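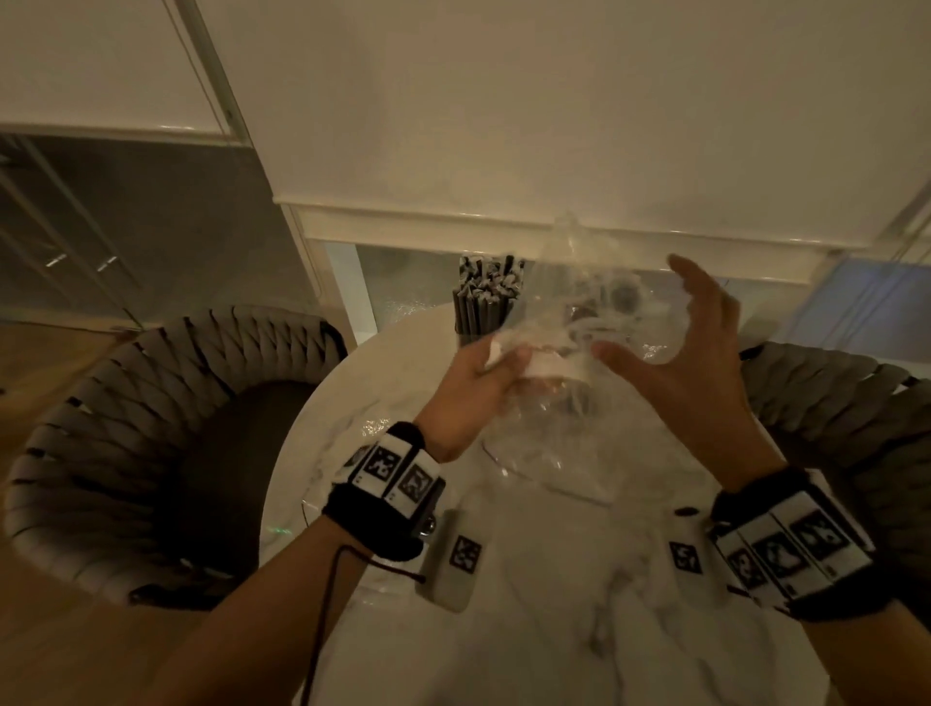

*A clear plastic bag over a round marble tabletop.*

# Meteor Watch Nights: Frequently Asked Questions

The Gremska Sky Group holds a public meteor watch every December at the Farina overlook. These are the questions we get most often by email and at the gate.

## What is a meteor, and how is it different from a meteorite?

A meteor is the streak of light you see when a bit of dust or rock hits the upper atmosphere at high speed. Most of the pieces are no bigger than a grain of sand. If a larger piece survives the trip and lands, what is on the ground is called a meteorite. Shower meteors almost never get that far.

## Which shower do you watch?

The Geminids. They are active for a good part of December and peak near the middle of the month. The parent body is 3200 Phaethon, which is classed as an asteroid, although it behaves a little like a comet when it gets close to the Sun. Most other showers come from comets.

## When should I arrive?

The gate opens at 8 p.m. on Friday and stays open until 2 a.m. The Geminids can be seen fairly early in the evening, but the rates improve as Gemini climbs. If you can only stay for an hour or two, come after 11.

## Do I need a telescope?

No. A telescope shows a very small patch of sky, and a meteor is gone before you can point at it. Binoculars have the same problem. Bring a reclining chair or a thick blanket and look up.

We do set up one telescope, a reflector we call Odis, for people who want to see the Orion Nebula or the Moon between meteors. There is usually a short line.

## Where is the overlook?

At the end of Brarnavow Road, 24 miles north of town. The last stretch is gravel. The parking area is at the bottom of the hill and it is a ten-minute walk up — wear real shoes.

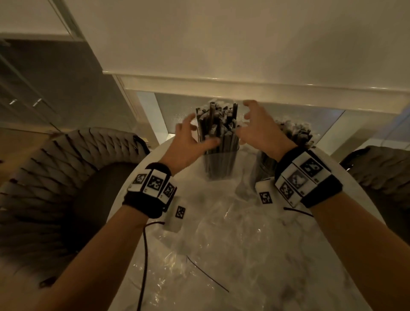 Asnakech Ambaye

## How many meteors will I see?

It depends on the Moon, the clouds and how long your eyes have had to adjust. The published rates assume a perfectly dark sky with the radiant straight overhead, so expect fewer than those numbers. A patient observer on a clear, moonless night should see plenty. Meteors also come in bunches, and a quiet stretch of several minutes is normal.

## Why do they all seem to come from one spot?

The particles travel on nearly parallel paths. Perspective makes those paths look as if they spread out from a single point, called the radiant, the same way straight railroad tracks seem to meet in the distance. You don't need to stare at the radiant. Meteors that appear farther from it tend to have longer trails.

## Can I use a flashlight?

Red light only, please. It takes 20 to 30 minutes for your eyes to adapt to the dark, and one white light undoes that for everyone nearby. Turn your phone screen all the way down or leave it in your pocket.

## Can I take pictures?

Yes. Use a tripod, a wide lens and a high ISO. ISO 2000 with a 15-second exposure is a good place to start. Keep the flash off and cover any bright display on the back of the camera.
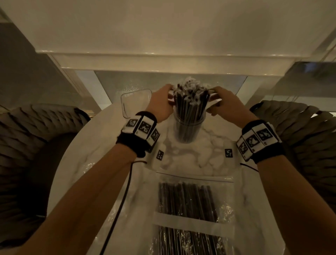 Set your focus on a bright star before you begin, and check it again after an hour, as lenses can shift when they cool down. Bring a spare battery too. Cold drains them quickly.

## Is there a limit on the number of people?

Yes, 300. The parking area can't take more cars than that crowd brings. Registration is free, and names are checked at the gate.

## What happens if it's cloudy?

We decide by 4 p.m. and email everyone who has registered. Thin cloud doesn't cancel the event. There is no rain date.

## Who do I contact?

Ibsa Gebremichael handles registration and access questions. Write to Gremska Sky Group, P.O. Box 1611, or reply to your confirmation email. If you need to be driven up the hill, let him know before Friday.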